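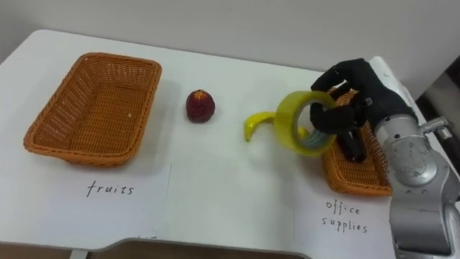 What Makes a Fruit a Fruit?

Think about the last fruit you ate. Was it an apple? A few grapes? A slice of melon that dripped all the way down to your elbow? Now think about the last tomato you ate, perhaps in a sandwich, and ask yourself whether that was a fruit as well.

If you said yes, a scientist would agree with you. If you said no, a cook would probably agree with you instead. Both of them have a point, and by the time you reach the bottom of this page you should be able to see why (and you may have something to argue about at teatime).

It all starts with a flower

Plants that have flowers need a way to make new plants. Most of them do it with seeds, and the seeds begin inside the flower, in a part called the ovary. It is usually tucked away near the bottom, where you might not notice it.

First the flower has to be pollinated. Pollen is the yellow dust you sometimes get on your nose when you sniff a lily. Bees, moths, beetles and even the wind can carry it from one flower to another. Once the pollen has done its job, the petals shrivel and drop off, and the ovary begins to swell. Day by day it gets bigger, with the seeds growing inside it, and that swollen ovary is what a scientist calls a fruit.

So a pea pod is a fruit. So is a cucumber, and a pumpkin, and an acorn! Carrots are roots, lettuce is leaves, and a stick of celery is a leaf stalk, so none of those will do.
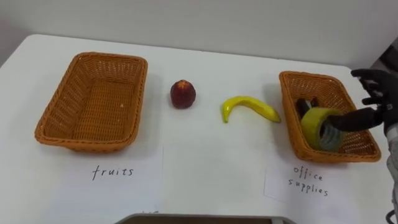

Which things belong with the fruits?

Why are fruits so tasty?

A plant can't pick up its seeds and walk off to find them a nice new place to grow. If all the seeds simply fell straight down, the baby plants would be squashed together in the shade of their parent, all wanting the same water and the same bit of sunshine.

Many plants get round this by wrapping their seeds in something delicious. A blackbird gobbles up a berry, flies away over the rooftops, and some time later leaves the seeds behind in a dropping. It may not sound very polite, but droppings are rather good for young plants – it is a bit like being sent off on holiday with a packed lunch.

Colour helps too. Lots of fruits are green and sour while their seeds are still growing, and then turn red, yellow or purple when they are ready. Birds are very good at spotting red among green leaves.

Not every fruit wants to be eaten, though. Dandelion fruits float off on little parachutes, sycamore fruits spin like helicopters, and coconuts can bob across the sea.
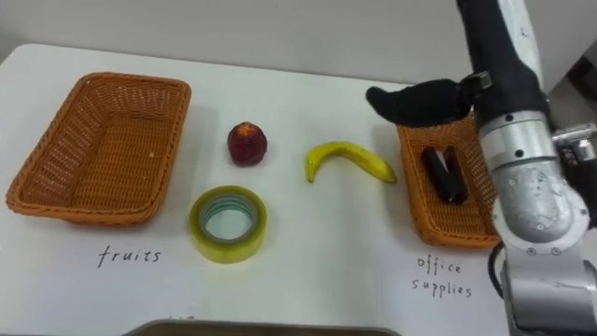
The puzzle of the banana

Bananas are fruits, but where are the seeds? Next time you have one, look closely at a slice and you will find some tiny dark specks in the middle. Those are what is left of them. Wild bananas have big, hard seeds that would be no fun at all to bite. Long ago, people found banana plants with hardly any seeds and kept growing more of them from shoots cut from the old plants. Farmers still do it that way today.

Here is another surprise. To a scientist, a banana is a kind of berry, and a strawberry isn't one. Those little pips on the outside of a strawberry are its real fruits, each with a seed inside, and the juicy red part is the bit of the flower that held them all up.

Try it at home

Ask a grown-up to help you cut open 5 different things from the kitchen. A pepper, a courgette, a potato, a pear and an onion would be a good mixture. Look for seeds in each one, draw what you find, and decide which are fruits. Then, if everybody has washed their hands, you could roast the vegetables for supper and have the pear for pudding.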